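Speaker notes – Coat storage in shared rooms
Murali Varghese, Warnthorpe facilities session, 9 October 2019

Slide 1. Title. Wait for the doors to close. Mention that the handout has the load table and the floor plan, so they don't need to copy figures down.

Slide 2. Scope. Freestanding coat stands only. Wall rails and lockers are covered in the Heydari handbook, section 10. If asked about fire exits, refer to the same section and move on.

Slide 3. Where the weight goes. A stand is a pole with a small base. Anything hung on it sits off to one side of the pole, and the turning force depends on the weight and on how far out the hook reaches. A thick hoodie on a long hook can matter more than a heavier jacket held close in. Draw the pole and one hook on the board. Mark the tipping line between two neighboring feet, not through the tip of a foot – people get this wrong in the exercise.

Slide 4. Hooks at two levels. Upper hooks for long coats, middle hooks for short items and bags. Long garments on middle hooks end up on the floor and get stepped on. Load opposite sides in turn.

Slide 5. Front-opening garments. Leave this one up while talking through the method.
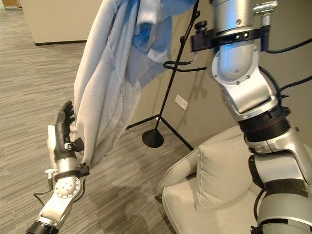

Fig. 2. Gray zip-up hoodie with blue inside, by a black metal stand on carpet.

Points to make with Fig. 2 showing:
Hang by the loop at the neck if there is one, otherwise by the hood seam. Never by one shoulder.
An open zipper lets the two fronts swing apart. Close it a third of the way and the garment hangs narrower.
Take hold of the lower edge and draw it straight down once. Do not pull outward, that loads the hook sideways.
Slim legs on carpet can settle unevenly. Press down on the pole before first use and check for rocking.

Slide 6. Room survey. 697 garments logged at the Westo building, 527 of them front-opening. Hence the time spent on slide 5. Full breakdown is in the handout.

Slide 7. Placement. Keep the stand 60 cm clear of the door swing. Near seating, turn the legs so that one does not point into the walking route. Armchairs get pushed back when people stand up – allow for it.

Slide 8. Exercise, 10 minutes. Pairs, one stand each, six garments from the box. Load, check for lean, unload in reverse order.

Questions. Gokodus order forms are on the side table.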